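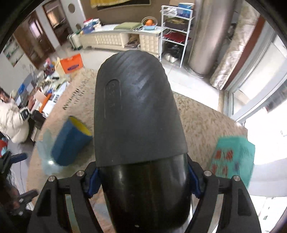 Page last changed: July, by Yakubu Chukwu

Does "One Home per Object" Work in a Shared Front Room?
Project report, Household Studies, Clincombe College
Yakubu Chukwu

Background

The Cultell method is a way of tidying that was taught to us in the second unit of this course. Its central rule is that every object in a room should have one home, and that an object is either at home or in use. Anything else is clutter. The course reader says that a household following the rule will spend less time tidying and less time looking for things. It gives no numbers for either claim, and the only households it discusses are ones that asked to be taught the method.

I wanted to try the rule in a room where people had not asked for it. The Kazemi household agreed to let me use their front room. It has a pale tiled floor, a big shaggy beige rug and a low table, and it is used for eating, sorting mail, opening packages and watching television. The family's view at the start was that the room was fine. I mention this because the method assumes that people who live with a lot of things on a table are unhappy about it.

What I did

I made an inventory of the room first. I entered 1,249 objects, down to pens and loose papers. This took much longer than I had planned for and I would not do it this way again. A sheet of paper counted as one object and so did the television, which makes the total look more exact than it is.

Next I went through the inventory with the family and asked where each object lived. If two people gave the same answer without hearing each other, I wrote that place down as the home. Only 538 objects got a home this way. For the rest, I either had two answers or a shrug. The reader calls these objects "homeless" and tells you to assign them a place yourself. I did that, using a set of Flisico storage labels that the course lent me, and the family lived with the labels for the length of the project.

I also timed a full tidy at the start and another at the end, with the same two people doing the work.

Problems with the categories

The rule sounds simple until you have to decide what a container is. A bin is an object and needs a home. It is also a home for other objects. The blue bin with the yellow inside was on the rug when I did one of my checks, and so was a turquoise box with a red and orange pattern. Under the method both were out of place, because I had assigned them to the wall. But if a bin is standing on the rug while people sort things, I think it is in use. The reader does not say how long "in use" can last. I had to invent a limit, and a different limit would have given me a different result.

Bags were worse. An orange shopping bag on the low table could be clutter, or it could be the home of whatever was inside it. The same goes for cardboard boxes. I asked about boxes on several visits and got answers such as "that's where those go now." By the method's own definition that is a home, since two people agreed on it. I do not believe the authors would accept it.

Then there were the papers. I had given them a labeled tray. The tray filled up, and after that the papers were on the table again. Is the tray full because the family did not follow the method, or because I chose a small tray? I can't tell from my data, and I doubt the people who wrote the reader could tell from theirs. 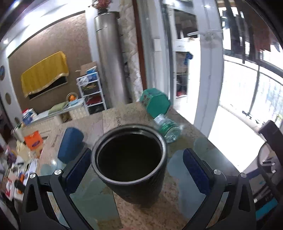
Drinkware was the group I expected to be easy. Cups, tumblers and bottles have an obvious home in most houses, and all the family members named the kitchen. This should have been the method's best case. It was the group most often recorded as away from home. In one check I had a large black tumbler, a blue cup or similar container and a green plastic bottle on a single tabletop, the bottle lying on its side, together with a teal-green container with eight sides that I never managed to classify. I first entered it as food storage and later moved it to "other," which is where most of my interesting objects ended up.

The yellow cloth over the television is another case I argued with myself about. It is draped on the screen, with the fringe hanging across it. A strict reading says a cloth belongs with the cloths. The family said it belongs on the television. I left it there and marked it as at home, and I am fairly sure a second student would have marked it differently.

Results

The final tidy took 40 minutes. I had hoped to report this against the first one, but the first was interrupted by a meal and I stopped the clock by guesswork, so I have left that time out. Some classmates told me to use it anyway. I don't see the point of a comparison where one side is made up.

The objects that had a home before the project mostly went back to it. The ones I had assigned a home mostly did not. The labels stayed on the shelves, and by the last visit things were being put down in front of them. One family member said the labels were useful for knowing what I thought, which I took as a criticism.

Looking for things did not seem to be a problem before or after. When I asked for an item from the inventory, someone usually walked straight to it — including items I had down as homeless. I only tried this informally and did not keep a proper record, so it should be treated as an impression.

Limits

This was one room and one family, and I was the only person deciding what counted. I also knew them before the project. My being there with a clipboard probably changed where people put their cups, at least for the first few visits. The choice of "in use" limit affects nearly everything in the results section.

If the project is repeated, I would drop the full inventory and follow a small group of objects, probably the drinkware, with a second student marking the same checks separately. The storage labels have been returned to the course office apart from the one on the paper tray, which the family asked to keep.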